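Workshops > Shared Spaces > Checklists > Work Surfaces

Irkby Makerspace: Work Surface Check, November 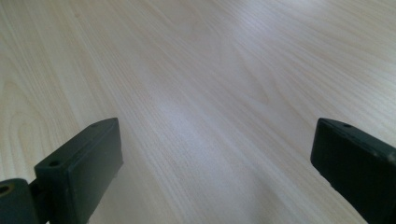

Surfaces first, as always, and what a good month for them! I do these checks in the late afternoon, when the light comes in low and any dent or lifted patch throws a little shadow. Look along the surface from a low angle, the way you would sight down a board. A smooth finish gives you a broad whitish sheen across the middle, and the grain nearly washes out inside it, so move your head and look again from the other side before you tick the box. Those looped, arched grain lines are lovely, by the way, and they are pattern - please stop reporting them as scratches.

1. Surface smooth to the palm, no splinters
OK. Ran my hand over all of the Prerkon room. Really pleased with this one.

2. No sticky spots or glue drips
OK after cleaning. Two dried blobs by the window end, both came off with a plastic scraper.

3. Edges and corners sound
Needs work. One corner in the Vandenberghe room is rough enough to catch a sleeve. Taped for now, sanding to follow.

4. Legs tight, no wobble
OK. Quarter turn on 2 bolts, rock solid now!

5. Load label present and readable
Replace. The 50 kg label has faded again. New ones are in the Dritness drawer with the spare feet.

6. Cords clear of the walking path
OK. The cord clips are doing a great job.

7. Floor dry and swept underneath
OK. A bit of sawdust at the back, swept up during the check.

8. Cleaning cloths and mild soap stocked
Low. One cloth left. No solvent on the finish, please, even for marker.

Overall: pass, with items 3 and 5 open. This is the best result since spring and it shows how well people are wiping down after themselves. Keep it up - I'll look at the corner again before the holiday session.

548 views | 2 comments | 50 shares

Related
Hand Tool Check, October
How to Sand a Rough Corner
Chair and Stool Check
Where the Spare Feet Are Kept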